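Workshop Tips: Getting a Pantry-Sorting Arm Ready Before You Buy the Bolts

Start with groceries in the simulator – it's the cheapest shop time you'll ever get!
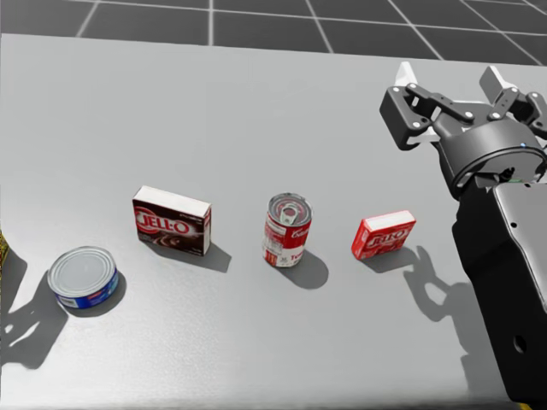

One reader wrote in to say that simulated cans had spoiled him, and that his real ones slid all over the bench until he put down a rubber shelf liner. Good tip, and I've stolen it.

My own practice set is a tuna can, a soup can and two Jell-O boxes, one large and one small. I love this mix, because a squat can and a tall box ask for completely different grips. Leave gaps between things at first (wide enough for the open fingers, plus a bit) and close them up later.

A few things I've picked up on the Clusa build:

Measure your real packages with calipers and type those numbers in. My first tuna can was 5 mm too short and I chased that for a whole weekend.

Run the arm at 30 percent speed the first day on the bench. You'll still be grinning.

Clamp the base to something heavy. I used a Vema bench plate and it hasn't budged.

Stick fresh pads on the fingertips when boxes start to slip. Wipe them with a damp cloth first, sometimes that's all they need.

Practice on full cans too – an empty one tells you very little about grip!

Next up is the cereal shelf, once I've found a longer cable.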